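Ivwood group trains gripper in simulation, then checks it against the bench

A robotics group at Ivwood has reported that a gripper policy trained only in simulation carried over to a real arm with far less loss than the group had seen before, after a change in how the simulated camera views were produced.

The work was led by Ewurabena Asamoah, who runs the manipulation lab there. The method is called Dondeo. It was presented at an internal review in February and a longer write-up is being prepared.

The problem the group set out to deal with is an old one. Training a robot arm on real hardware is slow. Each attempt takes time, objects have to be put back by hand, and parts wear out. Simulation is much faster, but a policy that does well in a simulator often does badly on the bench. The simulated picture is too clean, or the table has the wrong color, or the friction is off, and the policy has learned to lean on something that does not exist in the real room.

The usual answer is to vary everything at random. Textures, lights, object colors and camera positions are shuffled from one training run to the next, so that the policy cannot get attached to any one of them. Asamoah's group used this approach for two years. It helped, she said, but it also wasted a lot of training on views that no real camera would ever produce.

"We had tables that looked like television static," Asamoah said. "The arm learned to cope with them, and that cost us training time we wanted for the grasp itself."

Dondeo changes the order of things. It starts with a small set of plain scenes and keeps the camera fixed to the wrist of the simulated arm, looking out past the fingers. The policy is trained on those until its success rate levels off. Only then does the system begin to change the surfaces and the light, and it changes them a little at a time. After each change the policy is tested. If the score drops sharply, the system stays near that change and trains there for longer. If the score barely moves, it goes on to the next one.

The result is a training schedule that is different for every policy. In one case the software spent a long stretch on dim, dark tabletops with a grainy pattern, where the black parts of the gripper do not stand out much from the surface behind them. In another it hardly touched tabletops at all and worked mostly on the position of objects near the edge of the view.

Wrist views were chosen for a practical reason. The lab's real arm, which the group calls Ateş, has one camera on the wrist and no overhead camera. The simulated arm was set up the same way. Asamoah said that earlier projects had used an extra camera in simulation and then tried to do without it on the bench, with poor results.

A wrist camera has its own difficulties. The fingers are always in the picture and take up part of it. Objects close to the gripper may show only as a strip or a corner. The policy has to act on that partial view, and it has to keep track of things it can no longer see in full. The write-up gives a good deal of space to these close views, which the group found were where most of its failed grasps began.

In the simulated wrist view below, the fingers are open over a dark, mottled surface, with a plain grey area to the left and part of what appears to be a blue object with a black rim at the lower right.

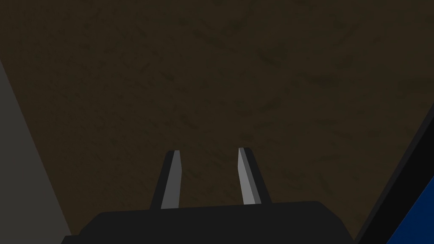 Results on the real arm

The group compared three policies. One was trained on plain scenes with no variation. One was trained with full random variation from the start. The third used Dondeo. All three had the same amount of training time and the same network, and all three were moved to the real arm with no further training.

The task was to pick up a single object from a table and place it in an open tray. The test set held 28 household objects, none of which had been modeled in the simulator. Each policy made the same number of attempts on each object, in an order drawn at random, and the table covering was changed between blocks.

The plain policy did worst. It managed a reliable grasp on only 2 of the objects, both of them light in color and easy to pick out from the table. The policy with full random variation handled 11. The Dondeo policy handled 26. The group counted an object as handled when the arm placed it in the tray in most of its attempts, so the figures do not mean that every attempt with those objects went well.

The objects that defeated the Dondeo policy were a clear drinking cup and a wire whisk. The cup was hard to find in the wrist view at all. With the whisk, the fingers usually closed in the right place but slipped along the wires. Asamoah said the whisk was probably a matter of contact and friction, which Dondeo does not try to address.

The gap between the simulated score and the real score also shrank. With full random variation the policy had done well in simulation and then lost more than half its score on the bench. With Dondeo the drop was small enough that the group could use the simulated score to decide which policies were worth testing on hardware. That has already changed how the lab works. Policies are now trained overnight, and only the best are loaded onto the arm on Monday, when the bench is booked for testing.

Speed was less of a success. The Dondeo policy moved more slowly than the others on its approach and often paused with the fingers open before going down. The pauses added almost a third to the time for each pick. The group is not sure why. One idea is that the policy, having spent so much of its training on hard views, has learned to wait for a slightly better one. A version with a small penalty for waiting is being trained now.

Limits of the test

The write-up is careful about how far the result goes. Only one arm and one type of gripper were used. The table held a single object at a time, and there was no clutter. The room lights were left on throughout, though the blinds were opened for some blocks and closed for others. The group did not test a moving table or a moving object.

The comparison may also be a little hard on full random variation. Asamoah said that policies of that type tend to keep improving with more training, and that the equal time limit may have stopped that one early. A longer run is planned, with both methods trained until neither gets any better.

There is also the matter of computing cost. Testing the policy after every change takes time, and in the first version of Dondeo those tests used more hours than the training did. The group cut this down by testing on a small sample of scenes and running the full test only when the sample showed a clear drop. The training time given in the comparison includes these tests.

Next steps

Konimeo, a company that builds sorting equipment for small warehouses, has agreed to try the method on two of its own arms later this year. Its arms use a wider gripper and a different camera, so the simulated arm will have to be rebuilt to match. The company's interest is mainly in close views, where items sit against the side of a bin and the fingers have little room on one side.

Asamoah's group will use the same trial to look at clutter. The simulator can already place several objects close together, but the schedule was written with one object in mind and tends to get stuck when there are many. A new version treats the number of objects as one more thing that can be changed gradually.

The lab plans to release the training code with the paper. The simulated scenes will be included, along with the list of test objects and the scores for each one.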